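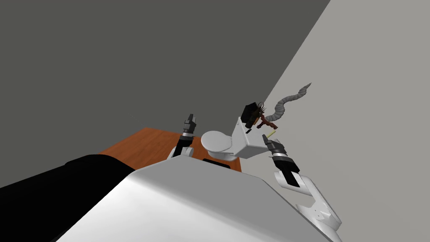

Start pose of a toilet-top clearing episode in Bindodeck, seen from the head view, with the right gripper near the yellow rod.

Hi everybody,

Sorry for the slow reply. I have been wanting to answer this properly ever since it landed in May, and then the cluster went down for maintenance, and then I found a bug in my own scoring script (more on that below, and yes, it was embarrassing), so it took me a good deal longer than I meant it to. Thank you to everyone who wrote in the meantime. I am going to answer in pieces under the quoted text, the old-fashioned way, so please bear with me.

> We have been trying to reproduce the tilt results from the Jugah
> write-up on our own setup here at Gelham and we are having a rough
> time of it. With the head level we match your numbers nicely. As soon
> as we turn on head roll our policy falls apart, much worse than what
> you report. We train on 200 demos per task, same as you, and we use
> the released Bindodeck scenes without changes.

First of all, congratulations on matching the level-head numbers! That is the part I was most worried about when we put the code out, and you are the first group outside Clallow to tell us it works from a clean checkout. So please don't be too discouraged by the rest.

For those who have joined the list since the write-up, the short version goes like this. Jugah is our two-arm policy for picking small things off of awkward surfaces. The question we had was what happens when the robot's head isn't level, so that what it sees comes in rotated, sometimes by quite a lot. Most of us train with a nice upright view and then wonder why everything goes sideways (sorry) when the torso leans or the neck gives a little. Our method is very plain. We estimate the roll from the robot's own joint readings, we feed that angle to the policy as one more input, and during training we roll the head at random, a fresh angle for each episode. We don't rotate the pixels back upright. We tried that for a long time and I will say a bit about it further down.

The toilet-top scene is my favorite of the set, mostly for how much trouble it causes in a small space. The head is rolled hard over there, so the room's lines run up on a diagonal, and a big part of the view is taken up by the robot's own white shell and that large black component in the lower left. What's left over for the job is a pretty modest patch in the middle. And then the top of the tank has the black bristly box sitting at an angle, the little branching reddish-brown thing right beside it, and the gray coiled hose going up and out behind them both. The thin yellow rod is the first target. It is pale and skinny, and the wall over on that side is pale too, so there isn't much contrast to lean on.

> Question 1: do you roll the head once per episode or do you keep
> changing it as the episode goes along? The text says "randomized" and
> we could read it both ways.

You are right, it can be read both ways, and I am sorry about that. Once per episode. The angle is drawn at reset and then held until the episode ends. We did try letting it drift slowly during the episode, thinking that harder training would give us a tougher policy, and it made things worse on our side. The policy got timid and hovered over the target without committing. If you have been changing the angle as you go, that alone might account for a big share of your gap. I would try this first before touching anything else, it is a one-line change in the reset function.

> Question 2: we see a lot of failures where the right gripper goes for
> the small brown object instead of the yellow rod. Did you see this?

Oh, did we ever. It was our most common failure for months! Out of 200 test episodes on the toilet-top scene, the final policy brought 183 to the goal. Before we gave it the roll angle, with everything else the same, it managed only 40, and when I sat down with a big cup of tea and watched the failed ones, an awful lot of them were exactly what you describe. With the head rolled, "just to the right of" in the view is no longer "just to the right of" on the tank, and a policy that learned its sense of direction from level pictures will cheerfully reach for the neighbor.

A couple of things that helped us with that one in particular:

Make sure the roll angle goes in with the right sign. I know, I know. But our first version had it flipped for the left arm only, and since the left arm mostly holds still in this task (it waits on the bowl side with its fingers slightly open), we didn't notice for weeks. The right arm was fine and the left arm was quietly living in a mirror world.

Check that you are passing sine and cosine of the angle and not the raw number in degrees. The released config does the former, but there is an old flag left in the file that turns it off, and two people in our own lab have tripped on it.

Please look at how your demos treat the hose. In some of our early demonstrations the operator came in from behind the coils, and the policy picked up a habit of swinging wide. We threw those out and collected new ones with the gripper coming up from below, fingers pointed up and across toward the rod. It felt wasteful at the time, but it was a much calmer policy afterward.

> Question 3: why not just rotate the image upright before feeding it
> in? It seems simpler and we half expected it to do better.

So did we, and it was my own pet idea, so I gave it every chance. On the same 200 episodes it reached 177, which is really very good, and if you already have a pipeline that does it I wouldn't tell you to tear it out. The gap to 183 is small enough that I would not want to hang a big claim on it from a single test set, and I wish we had said that more clearly in the write-up. What made us go the other way was practical. Once you turn the picture you have to do something with the corners. You can crop, and then you lose the edges of the view, where you often find the arm you are trying to steer. Or you can pad with black, and then you've got dark triangles sitting next to a dark gray wall and a black gripper. Our policy seemed to get fussy about those triangles, though I can't prove that was the cause. Feeding in the angle leaves every pixel where it was.

There is also a small delay from the rotation step, which doesn't matter in simulation at all but might on hardware. I should be very clear that everything I am quoting here is from Bindodeck. We have no hardware numbers for the tilt work yet and I don't want anybody to come away thinking otherwise.

> Question 4: does the robot's own body need to be rendered? We have
> been hiding the torso to save time.

Ah! I wonder if this is the real culprit. Yes, please render it. We never hid it, so I can't give you a clean comparison, but I would be very suspicious of this. With the torso showing, the whole bottom of the view is white shell with that sharp diagonal edge, and the tabletop only peeks out as a wedge. If you hide the body you are suddenly showing the policy a whole lot of orange wood that our policy never gets to see, and if you started from our released weights it would be quite a shock to it. Even if you train from scratch, I have a hunch the body is useful as a kind of steady landmark. If you have the machine time to run it both ways, I would dearly love to see the result, and I'd be glad to put it in the next version of the write-up with proper credit to Gelham.

Now, the bug I mentioned. While I was getting these answers together I reran the scoring on the toilet-top episodes and got a different number from the one in my notes. My script was counting an episode as done when the rod left the tank, even if it had simply been knocked off onto the table. The numbers in this message come from the fixed script, and they are scored the strict way, with the rod held in the gripper and brought to the goal. The released scorer was already correct (it was only my private copy that was off), so if you have been using the released one, your numbers are fine and comparable to what's above. If anybody copied the scorer from my message last spring, please throw it away and use the one in the repository.

Things I still don't understand, in case somebody here does:

The policy does noticeably better when the head is rolled one way than the other. I have balanced the demos, I have checked the angles, and it's still there. My best guess is that it has to do with which arm ends up with the clearer stretch of background behind it, but I have not found a good way to test that in a scene with two walls of different grays. I could make the walls match, I suppose, and maybe I'll do that next.

Also, the bristly box. When the policy does bump something on its way to the rod, we can't tell whether the strands matter or whether it is the tilted body of the box doing the harm. The strands in the render don't take part in contact, as far as I can make out from the scene file, but I'd be grateful if someone who knows the Bindodeck assets better than I do could confirm that.

I will push a cleaned-up config to the repository this week, with the old degrees flag taken out for good and a comment in the reset function about the once-per-episode roll. If the Gelham folks could send me one of their failed episodes, saved state and all, I'll happily run our policy from the same start and we can compare the two side by side.

Thanks again for such careful questions, and for sticking with it.

Warm wishes from the Clallow end,
the Jugah maintainer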